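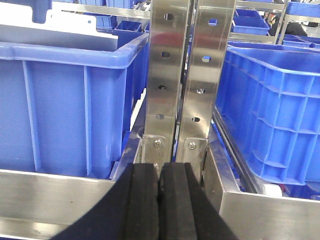 Weds, shop notebook, bench 2

Started 7:40 pm, Osaze already here. Goal for tonight: get the wrist cam view usable for lining up on the divider between the two big blue bins. Gripper comes up from below center, tips almost closed, and the slit between the steel uprights gives us a line to aim at. Better target than the bin rims, those flex.

Arm height set to 310 over base plate. First try was 723 and way too high, my fault, typed in the number for the Honley shelf.

Uprights are shiny, which is a pain. They pick up blue off the bins and some red from who knows where, and the edge finder latches on to the reflections. Turned exposure down, helped a bit. Osaze wants to scuff them with a pad. I'd rather try matte tape first, can always peel it. The punched holes might be a better feature than the slit, four down each side, nice and round. Try that next. Right one leans out at the top so don't trust the spacing up there, stay low near the screws.

Rubber tips: black, matte, no glare at all. Keep these. The old Bernari ones were gray and threw the threshold off.

Run log
- run 1, stopped it by hand, coming in left
- run 2, offset changed, ok down to the flange then cable snagged
- run 3, cable re-tied, good
- after that left it looping while we ate. Counter says 533 now, that's total since the rebuild, not tonight

Akl controller dropped out once, came back after a power cycle. Third time this month?? Check the conector before blaming firmware again.

Domed screws at the foot of the uprights sit right above the tips when it's in position. Want more clearance there. Swap for flat heads if there are any in the Stumolside drawer, otherwise order.

To do
tape for uprights
flat head screws
save exposure setting to the config, NOT just in the viewer
ask Osaze where he put the 2.5 hex key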